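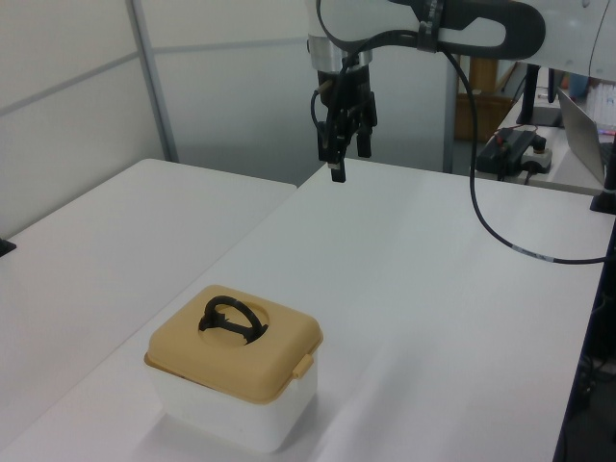 Figure 4. Storage container with a translucent white base and a square tan lid, with a loop handle set into a round recess.

4. Where the lids go

4.1 The trouble with asking

I should say up front that I went into this part of the study thinking it would be the dull bit. The interviews were meant to be about leftovers (who cooks them, who eats them, who lets them sit until they have to be carried outside at arm's length), and the containers were only there as props. I had one question about them on the sheet, number 11, and it read "What do you usually keep leftovers in?" Most people answered it in four words and then talked for twenty minutes about lids.

So this section is about lids. I've pulled it out from the general results in Section 3 because the material is different in kind. Nearly everything in Section 3 comes from the kitchen diaries, where people in Baltport wrote down what went into the fridge or pantry and what came out again. We ended up with 1,309 usable entries, and 847 of those mention a container of some sort. The diaries are good on food and hopeless on lids. People write "soup, blue tub" and leave it there. For the lids I'm relying on the interviews, plus the kitchen visits that Dela Sarpong and I did over July, when it rained so much that everybody was home and quite glad of the company.

A word on how we coded it all. Dela and I each went through the transcripts separately and marked anything to do with closing, covering, sealing or losing. Then we sat down and argued. The biggest argument was over plates. If you put a plate on top of a bowl, is the plate a lid? I said yes, Dela said no, and we asked Leonie Tapsell to settle it. Leonie said it was a lid while it was on the bowl and a plate the rest of the time, and that's how it stands in the coding sheet.

4.2 Paired lids and orphan lids

The first split that came out of the transcripts was between lids that live with their base and lids that don't. I've called them paired and orphan, with apologies to anyone who finds that a bit sad. A paired lid goes back on its base after washing and the whole thing is put away shut. An orphan goes in a drawer, a basket, an ice-cream tub or (in one very tidy kitchen) a vertical file meant for letters.

You might expect this to come down to how much cupboard space a household has. I certainly did. Storing things shut takes up a lot of room, and the bases won't nest. But some of the smallest kitchens we visited were strictly paired, and one of the largest, with a walk-in pantry I'm still jealous of, had an orphan drawer that could only be opened by sliding a ruler in first. What seemed to matter more was what the container was for. Square tubs with a proper handle on the lid, the sort in Figure 4, tended to be kept for dry goods, and a dry goods tub hardly ever gets emptied. It's topped up. The flour goes in over the old flour, the lid goes back on, and the two halves may not be apart for longer than a minute in the whole year.

Murray Halliday, who let us take over his kitchen for most of an afternoon, put it better than I can:

"The rice one's never lost its lid. Where would it go? I take it off, I get the rice, it's in my other hand. It's the little ones for lunches. They go to work and come home without their hats on."

I love "without their hats on", and it turned up in our own conversations so often that Dela banned it from the draft. (It's a quotation, Dela. It stays.)

Handles came up a lot more than I expected, too. Several people told us they bought a particular tub for the handle on top, because it could be lifted down from a high shelf with one hand. Nearly all of them then told us they didn't lift it that way. They'd had a bad experience, or their mother had, and now they hold the base from underneath and use the handle only for getting the lid off. Tane Baxter described a whole tub of lentils going down behind the stove and was still finding them when we visited. I haven't tried to work out how common this is, and the interviews wouldn't support it if I did. I'd like somebody to look into it properly.

4.3 The lid audit

Orphan drawers get sorted out every so often, and people have quite fixed ways of doing it. Everything comes out onto the table or the floor. Each base is tried against each likely lid. Matches go to one side and what's left goes in a heap, and then the household has to decide what to do about the heap.

This is where things got interesting for me, as the leftover bases and the leftover lids were treated quite differently. Bases found work straight away. They went under pot plants, into the shed for screws, into the bath for the kids. Lids were nearly always put back in the drawer. Yolanda Lozano had one she'd carried through three house moves, and when I asked what it fitted she said she had no idea, but it was a good lid.

I think there's a bit of hope in it. A base without a lid is plainly just a bowl, so you can get on with using it as one. A lid without a base still looks like half of something, and the other half might be at your sister's place. Balogun makes a similar point about single gloves, although he takes it in a more gloomy direction than I'd want to, and his people were mostly living alone.

4.4 What I'm not claiming

The households weren't a random sample. They came through a notice in the library and then through each other, so there are some clusters of friends in there who may well have picked up each other's habits (and, I suspect, each other's lids). We also only visited kitchens when we'd been invited, and at least two people admitted to having done an audit the night before. I left those visits in, with a note in the coding sheet, but I wouldn't put much weight on the state of the drawers.

The diary form has a column for lids in the next round. Section 5 goes back to the food itself, starting with bread.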